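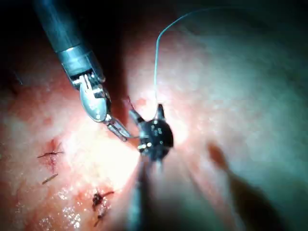

3. Closure task and materials

3.1 Tissue and incision

We kept the task plain. One straight incision, closed with interrupted stitches, bottom end first, working up. Tissue was bought the same morning from the same butcher in Kodurthorpe and kept chilled until use. Pieces with a lot of loose fat on the cut face were set aside, they tear under the needle and the tear then gets scored as a placement error, which is not fair on the operator.

Incision made with a fresh blade, full depth through the top layer only. Length 7 cm. We tried longer in the pilot. Too long – the far end dries out before anyone gets there, and dry tissue grips the thread.

Surface was misted with saline between runs. Not during. Misting during a run moved the edges apart on two pilot pieces and we stopped doing it.

3.2 Thread and knots

Suture was a standard braided thread from Ikeda, cut to length before the run and handed in one piece at a time. Operators were told to use the same knot throughout: one double throw, then two single throws in alternating direction. Tails to be left long enough to grab again. No minimum was given in the first week and tails came out all over the place, so from April on the instruction sheet says 4 mm or more.

Thread color was not controlled. It should of been. Pale thread reads well against raw red tissue and badly against fat, and at least one reviewer of the recordings marked a knot as missing when it was only hard to see. We rechecked those clips by hand and looked at the piece itself where we still had it.

3.3 Order of work

Starting from the bottom means the open part of the cut is always above the last knot. Operators liked this. The last stitch gives you a fixed point, the edges just above it are already close together, and the next bite is short. Working from the middle out (the usual advice for long skin wounds) gave more even spacing in the pilot but took longer, and beginners lost track of which gap to halve next.

Figure 2 shows a closure part way along, with the upper part of the incision still open.
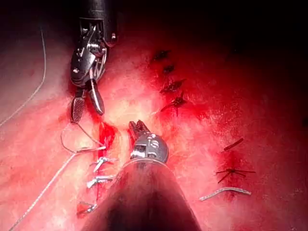 Figure 2. Interrupted closure in progress. Four stitches placed, thread loop near the uppermost stitch.

Slack is the main trouble at this stage. A long thread has to go somewhere while the loop is being made, and if it is left lying across the finished stitches the short tails catch it. Pulling then lifts the knot below. Two fixes worked. Park the long end well off to one side before starting the throw, or shorten the thread and accept a new piece sooner. Most operators settled on the first. It costs one extra move per stitch and saves the re-tie.

Tails cause a second problem, smaller. Stiff ends stick out sideways and get picked up together with the tissue edge on the next bite. Operators who trimmed after every knot avoided it but spent time swapping tools. Operators who trimmed at the end were quicker overall and had more snagged tails. We do not recommend one over the other here, the numbers are too thin.

3.4 Scoring

Each finished closure was scored on the bench, under a lamp, by two raters working separately. Items:

Spacing – gap between neighboring stitches, measured with a caliper.
Bite – distance from cut edge to entry point, both sides.
Edge contact – edges meeting, overlapping, or gaping.
Knot security – gentle pull on one tail with a forceps, pass or fail.

Total out of 100, weighted toward edge contact. Weights are in the appendix. Where the raters differed by more than 7 points the piece was looked at again together and one score agreed. Time was logged but did not enter the score. We wanted people to stop rushing the last stitch, and putting time in the total had the opposite effect in the pilot.

Unfinished closures were scored only on the stitches present, and are reported seperately.

3.5 Practice before scoring

Operators did warm-up closures on a foam pad from Zernileo, then on tissue. The pad is good for learning the throws and poor for anything else. Foam holds its shape, tissue does not. Bites that look fine on foam pull straight through a soft edge. We would skip the pad next time and give the same minutes on tissue scraps, which the Jevov protocol already does for its beginner group.

3.6 Known weak points

Fresh tissue differs from piece to piece and we did not measure stiffness. Knot pull was done by hand with no gauge, so "gentle" depends on who is pulling. Depth of bite was judged from the surface only, a few pieces were cut open afterwards and some stitches that scored well on top were shallow underneath. Those are left in as scored. A cross-section check on every piece is planned for the second round, along with one fixed thread color and a trimming rule.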